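# Teaching a gripper to set out blocks: my semester report

I did this project for the robotics elective, and the short version is that I spent most of September with a plastic gripper in my hand, picking things up and putting them down again. 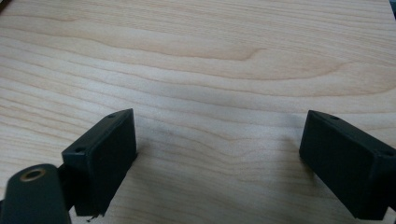
*Gripper open over the bare tabletop, pads facing each other.*

## What I was trying to do

The task was small on purpose: pick up a block, carry it across the table, set it down on a taped square. I wanted the robot to learn it from me doing it, so I needed a lot of demonstrations. I'd planned to drive the arm by remote control (the lab has a joystick setup called Enent) and I did try! It was so slow. I kept overshooting the block, backing up, overshooting again, and after an afternoon of that I switched to the hand-held gripper with the camera on it.

The hand-held one is called Drurnis and it came out of an older project in the Varghese lab. You squeeze the trigger, the fingers close, and the whole thing gets recorded from just behind the fingers. Much more natural, though my wrist was not happy after the first long session.

## Collecting the data

I recorded 498 demonstrations in total and threw out 139 of them. Most of the rejects were my own fault: I started moving before the recording had really begun, or I let go too high and the block bounced off the square. A few got cut because I blocked the camera with my sleeve (roll up your sleeves, future students).

I started every take with the fingers open and nothing between them. For the first batch I didn't bother, and then the start of each clip looked different from the next, which made trimming them a huge pain. Redoing those was boring but I'm glad I did it.

## Training and testing

I trained on the first 200 good takes just to see what would happen. The arm went to the block pretty nicely and then hovered over it, like it couldn't make up its mind. Watching my clips again, I noticed that I hover too! I pause right before I squeeze. So in the later takes I tried to go down and grab in one motion, and with the full set the hovering mostly went away.

Placing is still the weak part. It gets the block near the square, but it's often turned a little, and I only worked on rotation for the last 2 sessions.

## If I had more time

I'd record on a second surface. All my demos were made on the same table, and when I ran the arm at the Kosdale open house on a white folding table, it missed more than it grabbed. I'd also like to go back to the joystick and collect a small set with it, so the two methods can be compared on the same task.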